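Speaker notes – Keeping food on a long stay: the Skatton pantry plan
November 7, 2022
4 min read

Open with the title slide and go straight in. Most talks about living on the Moon or Mars start with the rocket or the house. Mine starts with the cupboard. A crew can put up with a small bunk and bad coffee, but it can't put up with a pantry that was packed wrong.

Say what Skatton is: a paper study of a surface base for a long stay, done by Stelum with storage work from Fotwood. No hardware has flown. Say this early so the questions at the end don't go there.

The basic problem. Packaged food loses vitamins and taste over time, even when it stays safe to eat. On a short trip that hardly matters. On a Mars trip some of the food may be years old before it is opened, especially if it was sent ahead of the crew.

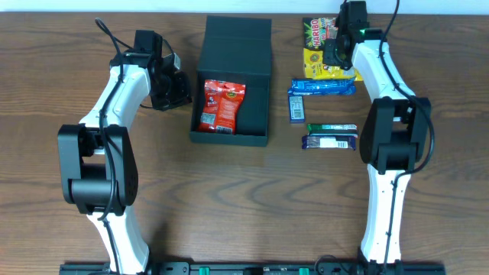

Packaged sweets and an open black box on the table.

Next slide, the shelf numbers. The study looked at a stock of 200 menu items. Of those, 65 were judged likely to fall below our taste mark before the end of the stay. Pause here and let people read the chart. The worst group was fruit, then anything with a lot of fat in it. Dry staples did well.

Mention that cold storage helps but costs power and room. The plan has two cold lockers, and they are small. Everything else sits at cabin temperature.

Then move to growing food. People will expect this part, so keep it short. 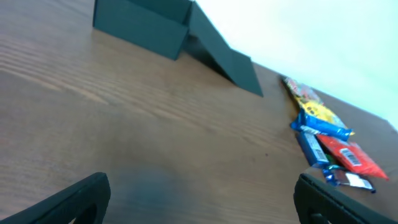 Can't the crew just grow what they need?
Fresh greens and a few small crops are realistic, but most of the calories on an early mission would still come from packages sent from Earth.

Repeat that point in the main talk, then show the Ofori layout. Ofori is the name we gave to the storage module. It is a plain cylinder with racks along both sides and a walkway down the middle. The racks near the hatch hold the food for the current month. Older stock moves forward as the front racks empty.

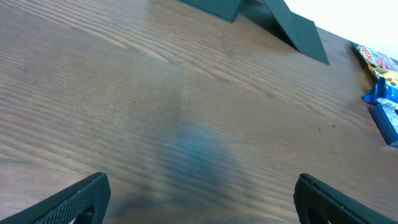
The trouble with that system is that it depends on the crew moving things when they are tired. In our walk-through in April, with a mock-up at full scale, people took what they liked from the back and left the rest. The stock list was wrong by the second week. We tried color labels, which helped a little. We also tried packing by week with a mix in every box, and that worked better. Leave the slide up for this part – the rack drawing is hard to follow without it.

Water next. Dried food is light to launch, but the water to prepare it has to come from the base supply. Recycling covers most of it. Don't get into the plumbing, that is a separate talk.
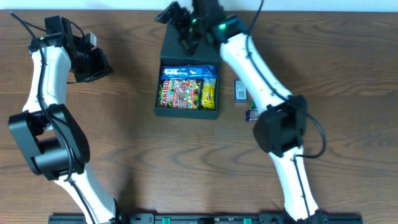 Unpacking takes more crew time than we had planned. In the first draft we gave it no hours at all, and the mock-up showed it could take up to 2 hours for one delivery. The next draft moves part of that work to machines. A pair of arms fixed to a rail at the front edge of a table, one left and one right, is close to the station I have in mind for the Ofori entrance. The crew would still check labels and handle anything damaged.

Skip the packaging waste slide if time is short. If there is time: the wrappers add up fast, and the study has no good answer yet. Pressing them into tiles for extra wall shielding is one idea on the list.

Last slide is the open work. We need better shelf data for fruit, a stock list that survives a tired crew, and a second walk-through with the new boxes. Put the contact slide up and take questions.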